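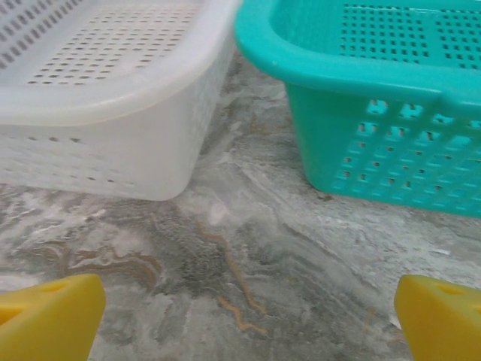 Jornada de puertas abiertas en Plulora: crónica de una espera

El pasado 4 de diciembre de 2022 Plulora abrió su taller a los suscriptores de este boletín, y allá fuimos, con abrigo y con la esperanza de ver el futuro antes de la hora de comer. El futuro empezó con retraso. Había un atasco en la mesa de las acreditaciones, que se imprimían una a una en un aparato bastante menos avanzado que lo que veníamos a ver.

Superado el trámite, nos dieron una charla de 25 minutos sobre la historia de la casa. Plulora nació para automatizar almacenes, descubrió que en los almacenes ya había mucha gente automatizando y se pasó a las cocinas, donde la competencia es menor y el desorden, mayor. El sistema que enseñaban se llama Stasero. Consiste en un brazo, una pinza de dos dedos amarillos y una cámara pequeña a la altura de la muñeca, de modo que el robot ve la encimera más o menos como la vería uno si tuviera el ojo en el pulso. La imagen se proyectaba en una pantalla al fondo de la sala y acabó siendo lo más mirado de la mañana, por delante del brazo y muy por delante del café.

La prueba estrella era la de las cestas. Dos cestas de plástico, una blanca translúcida y otra verde azulada, puestas una al lado de la otra sobre una encimera de piedra veteada. Al robot se le pide que coja una y la cambie de sitio. Dicho así, cualquiera que haya recogido una cocina con una mano mientras hablaba por teléfono se sentirá con derecho a opinar, y de hecho opinamos todos.

El equipo tuvo la paciencia de explicarnos dónde está la gracia. La cesta blanca deja pasar la luz y toma un poco del gris de la piedra, así que para una cámara resulta menos evidente dónde termina el plástico y dónde empieza la encimera. La otra se recorta mejor, pero está llena de agujeros cuadrados, y un agujero es una cosa que un robot puede tomar muy a pecho. A eso se suma la piedra, con unas vetas doradas que serpentean como grietas y que, según nos contaron, en las primeras versiones el sistema trataba con un respeto reverencial, como si fueran cables. Y queda el hueco entre las dos cestas, que arriba es una rendija y obliga a decidir por dónde se mete el dedo.

El primer intento lo vimos entero. El brazo bajó, abrió la pinza, se quedó quieto sobre la piedra y pensó. Pensó tanto que alguien de la segunda fila preguntó en voz baja si ya había terminado. Después agarró el borde de la cesta blanca, la levantó un par de dedos y la volvió a dejar donde estaba, con una delicadeza admirable y ningún resultado práctico. Hubo aplausos. En el segundo intento la cesta sí cambió de sitio, y los aplausos fueron más flojos, no me pregunten por qué.

Según el panel del taller, Stasero llevaba 688 intentos con estas cestas antes de nuestra visita. El panel no decía cuántos habían salido bien. Lo pregunté y me respondieron que depende de lo que se entienda por bien, contestación que pienso usar en mi próxima revisión anual.

En la sala contigua, Ulska, que suministra las pinzas, tenía una mesa con dedos de recambio y dejaba manejar uno a mano, con una palanca. Recomiendo la experiencia a los escépticos. Tardé bastante más que el robot en coger una esponja y se me cayó delante de 40 personas. La gente de Mikuš, encargada del programa que decide el agarre, enseñaba gráficas y respondía a todo con amabilidad, incluida la pregunta inevitable de si el aparato plancha. No plancha.

Lo mejor llegó al final, sin estar en el programa. Ya con media sala recogiendo abrigos, dejaron el sistema en marcha y un niño pidió que intercambiaran las cestas de lado. El brazo se acercó, se detuvo, corrigió un poco hacia la derecha y cogió la verde a la primera. No aplaudió casi nadie porque estábamos en la cola del guardarropa.

Plulora repetirá la jornada en enero, con la misma prueba y, prometen, otra impresora. Las plazas se piden respondiendo a este boletín. Quien quiera manejar la palanca de Ulska debe indicarlo al apuntarse; las esponjas las ponen ellos.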